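**Brirkville residents ask for a vote on the town budget**

A petition with 1,317 signatures was handed to the town council of Brirkville in February. It asks that the inhabitants may vote directly on one part of the yearly budget, and that the minutes of all closed meetings are published within 19 days.
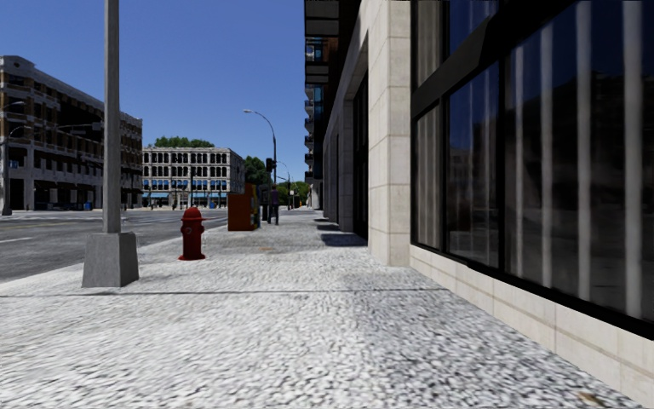
At present the minutes can be read only at the town hall, on request, and many people wait almost 50 days before they receive an answer. The council says that its office is small and that the law does not oblige it to work faster. The authors of the petition reply that a right which comes so late has little value for the citizen.
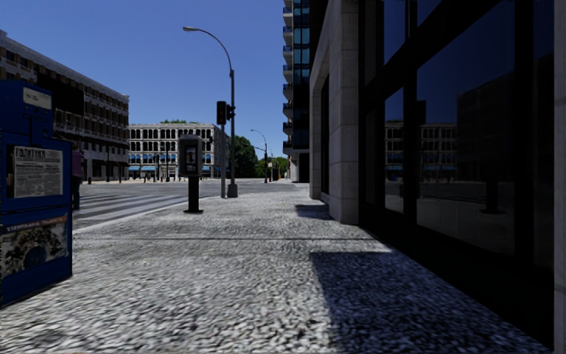 Not everybody in the council is against the proposal. Two members have already said that they will support the part about the minutes. On the budget vote they are more careful, and they fear that the louder districts would win money at the cost of the quiet ones. A similar fear was expressed in the local press last year, when the council discussed the school buses. 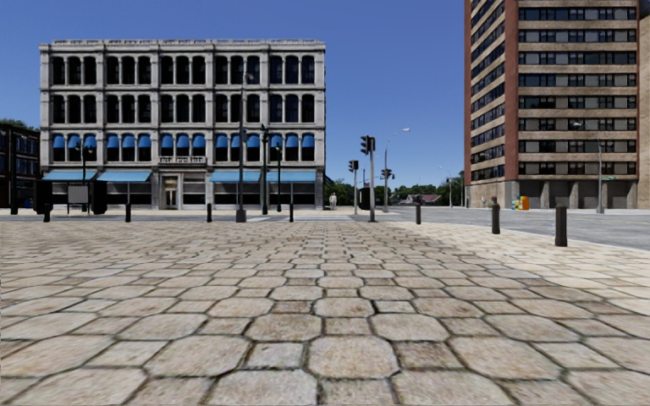 The petitioners also wish that the supervision office, which was created to examine complaints against officials, keeps its present powers. They write that they have criticised this office often, but they do not want to see it closed. In their opinion it needs a longer mandate and its own lawyer.

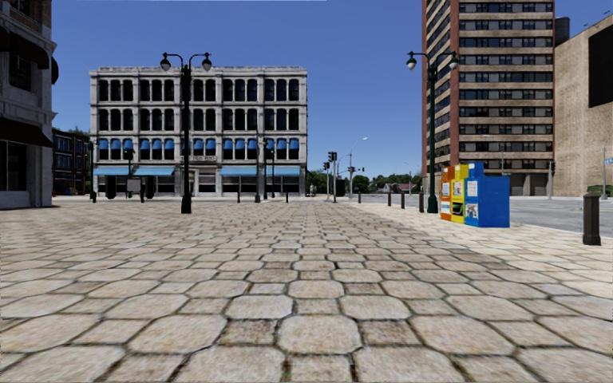

The council must now decide if the petition is admissible. If it is accepted, a public hearing will be held in the evening, at 7 p.m., so that working people can attend. Written comments may be left at the town hall until the day before the hearing.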